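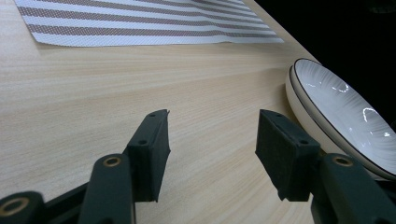
Flullthorpe is my collection of table-setting notes and pictures, and it grew out of me laying the table every evening and never doing it the same way twice. There are 2,958 pictures in it so far, sorted by what ends up on the table. I'm very fond of anything with a pattern, so the striped placemat with its white and brownish-mauve bands gets filed under "mats, woven", and the white plates with the fine ribs and the thin dark rim go under "plates, ribbed" (my favorites, I won't pretend otherwise!).

What's in the folders

drandusari: everyday place settings, 1,000 pictures
gaka: bowls and plates waiting in stacks
wojcik: the leftovers, mostly napkins and trivets

Each folder has a notes.txt with one line per picture. I wrote those lines by hand, usually after dinner, so expect typos. I say "mat" and "placemat" for the same thing, so search for both.

Known problems

Glossy plates pick up the ceiling light, and I left those in. I also have 80 pictures that belong in two folders and only live in one. Stripes and checks got mixed up in version 8, and I'm still fixing that, mostly in gaka.

Use it for whatever you like, and please send me corrections if you spot a mat in the wrong place.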